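Reviews > Robotics > Arms and kits

Two months with the Larka two-arm package

Posted 20 February 2021 by the workshop blog

The short version is that I would buy it again, but I would not pay for the support plan. The long version follows, and it is mostly for people who are thinking of spending their own money or a small department's money on a pair of arms and want to know what the first weeks are like.

Larka do not make the arms. What they sell is the package: two arms with grippers already fitted, a control box, the camera mount, the software, and a day of someone's time on the phone while you set it up. You can buy every piece separately, and I priced that up before ordering. It came out cheaper by a fair bit, but I would have had to write the calibration code myself, and I have done that once before and did not enjoy it.

Delivery was two crates and a flat box. The flat box had the table brackets in it and a paper manual of 76 pages, which is better than most. Somebody has clearly gone through it with the hardware in front of them. The order of the steps is right and the torque figures are where you need them. The section on cable routing is thin, a page and a half, and I will come back to that.

Setting up took me a weekend. The arms went on without trouble, and the control box found both of them first time. The camera was slower. The software wants to see a printed calibration sheet in 40 different positions before it will accept the result, and if one of them is blurred it throws away the lot and you start again. I did it three times. On the third go I turned on every light in the room and it went through.

After that you get to the starter tasks, and these are the best part of the package. There is a list of them in the software, in order of difficulty, and each one has a short script you can read and change. The early ones are one arm, one object. Then it moves on to both arms together, which is the reason I wanted two arms in the first place.
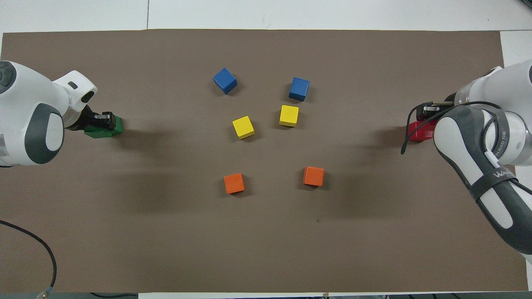
The paired picking task is the one I have run most. Each arm takes a cube from its own side, both lift, and then both set down at matching points. It sounds dull, and to watch it is. But it tells you quickly whether the two arms agree on where the table is. Mine did not at first. The right one was coming in slightly low and pressing the cube into the surface before it closed. The fix was in the manual, under a heading I had skipped, and took ten minutes.

By the end of the second month my log had 3,183 picks in it across all tasks. I did not sit and watch all of them. The software keeps its own record of failures, and the useful thing is that it sorts them by cause. Most of mine were grips that closed on a corner when a cube was sitting at an angle. The default script plans for cubes that are square to the table edge. There is an option to have it work out the angle first – it is off unless you look for it – and turning it on cleared up most of the trouble. I can't see why anyone would want it off.

Things I would change. The cable routing, first of all. The clips supplied are too few and too stiff, and the drawings in the manual stop at the elbow. From there on you are on your own. I tied mine up, undid it, tied it up again, and I am still not happy with it. If you order this package, order some soft straps from somewhere at the same time.

Second, the covering. A shiny white table is a poor background for the camera, and the software will sometimes take a reflection for an object. The manual suggests a matt sheet but does not supply one. Brown paper does the job and costs next to nothing.

Third, the price of the extras. Spare finger pads are sold only in sets, and the wider ones are a separate order again. I bought one set and have not needed it yet.

The support plan is run for Larka by a firm called Nevell, and I took it for the first year because it was pushed quite hard at checkout. I have raised two tickets. The first was answered the next morning by someone who plainly knew the arms. The second, about the calibration sheet, sat for nine days and then I got a link to the manual page I had quoted in the ticket. The forum is free and was quicker both times.

I also looked at the Bilter kit before deciding. It would have saved me 2,000 pounds. It has one arm, with a second promised as an add-on in July, and I did not want to buy on a promise. If one arm is enough for what you do, it deserves a proper look.

Next job is stacking, which the software lists as two steps harder than paired picking. I have had one go at it and the tower came down on the third cube. I suspect the release is too quick, as the script opens the fingers all at once, and there's a setting for that which I haven't tried yet.

Comments (3)

sung_bench: We have the same package and had the same thing with the right arm coming in low. Ours needed doing again after we moved the table, so check it if yours gets shifted.

Fenlander: Does the angle option slow it down much? I run a lot of short repeats and an extra second each time would add up.

Reply from the author: A little. You notice it on the first pick and then stop noticing. I lost more time to the failed grips.

oldlathe: Thanks for the note on the support plan. I had it in my basket and have taken it out.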